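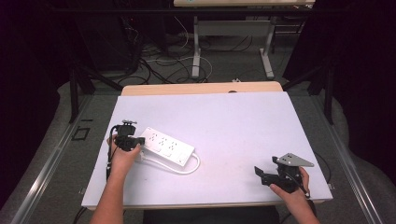 The white power strip on the board, with its cord curled under it.

The strip came out of the flat in Zidville with the last of the boxes. My aunt had run her whole sitting room off it: the lamp, the radio, the electric blanket in winter. When she died I kept the strip and gave away the lamp.

I put it on the white board in the afternoon and looked for a reason to throw it out. The switch still clicked. The cord wanted to curl back on itself whichever way I laid it, the way it had behind her sofa for all those years.

My brother rang while I was at it. He had been through the papers from Kesow, the lettings people, and they wanted 373 pounds for cleaning.

"She cleaned that flat every morning," I said.

"I know. They say it's in the agreement."

"What about the deposit?"

"There's 2,000 in the account and they're holding 200 back for the carpet. I've told them the carpet was like that."

He asked what I was doing and I said sorting things. He asked if I had found the key to the shed. I hadn't.

After he rang off I moved the strip to the windowsill and wiped the board down with a cloth. 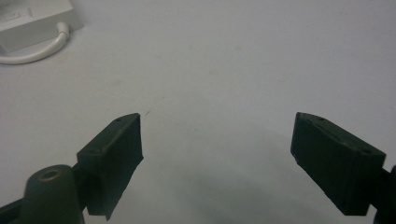 A few smudges stayed where they were. I went over them again with washing-up liquid and then left them alone.

At six I made tea and carried the radio through from the hall. It was a Harnari, heavy for its size, with a dial that stuck near the top. I plugged it into the strip and the strip into the wall. There was a man reading the shipping forecast. She used to turn it up for that, though she had never been on a boat.

I rang my brother back and told him we should pay the cleaning.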